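November
by Encarnación Carretero
5 comments

Up far too early, kettle on by half past six, and then stood in the kitchen in my socks wondering what I'd got up for. It came back to me while I was hunting for a clean spoon. Pouring day! I'd been saying for ages I would learn to pour without dribbling, and Rodel had got so fed up of finding sticky rings on everything that he'd told me to go and practise with water like a normal person.

So that was the morning. Water, the white table, and anything clear I could find to pour it into. I wanted clear so I could see the level coming up from the side (I am hopeless at judging it from above, I always think there's another inch to go and then there isn't). The coffee mugs were banned. Prapai says mugs are where bad pouring habits come from, because you can't see what you're doing and you just stop when it feels heavy. She used to work behind the counter at Clullard and she can fill a glass while looking at someone else entirely, it's maddening.

I'd given the table a wipe first but there are marks on it that will not shift. I had a go with bicarb and then a go with my thumbnail and then gave up. It's an old friend by now, that table, and white was a silly colour to pick, but I do like how bright it is against the plain wall, especially this time of year when it's practically dark by four.

Anyway, upright and in the middle, bottle up and over to the right with the spout above it.
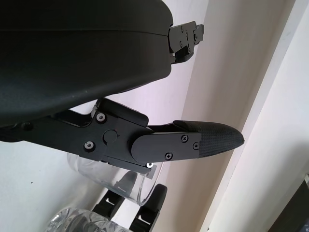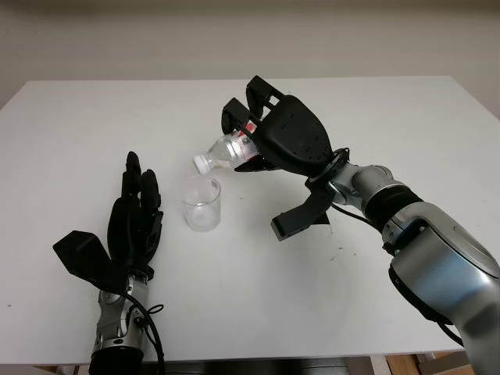 What I learnt, if anything

Mostly that I start too high. Prapai rang at eleven to ask how it was going and I told her I'd done 12 pours and made a puddle with 5 of them, and she laughed for quite a long time. Her advice was to bring the spout down close, go slowly till the bottom is covered, and only then tip a bit more. Also to stop before I want to stop. The last bit in the neck always comes out after you've decided you're finished - that was exactly where my puddles were coming from.

A small one is much harder than a big one, by the way. I tried the 1000 ml jug after lunch as a treat and it was like parking in an empty field. Then back to the little one and I was all over the place again. And if you've got the light behind you the level just vanishes, plain water in something see-through, you can't find the top of it at all. I ended up crouching with my chin practically on the table. A drop of blackcurrant would have helped but I wasn't risking that on white.

Two tea towels soaked. One cardigan sleeve, ditto.

Afternoon

Rodel came in with the shopping and asked if I'd passed. I poured him a glass of water very grandly, did not spill any, and he said it was lukewarm. He'd forgotten the onions so we had the soup without, and it was fine, a bit thin. Efren rang about the weekend and might bring the folding chairs back, or might not, you never know with him. I must remember to ask whether he's still got my good funnel as well, I lent it him in the summer and it would have saved me a lot of bother today.

Want to have another go tomorrow with olive oil, which Prapai reckons is easier as it comes out slower. I'm not so sure. It'll be the last drip down the side that gets me.

Feet cold now. Bed soon, and I still haven't written to Mum.

Recent entries
The great spice drawer clear-out
Lost: one funnel
Soup again, and the bus to Zekdale
Rodel paints the back door
What I brought home from Agbayani

Shared 12 times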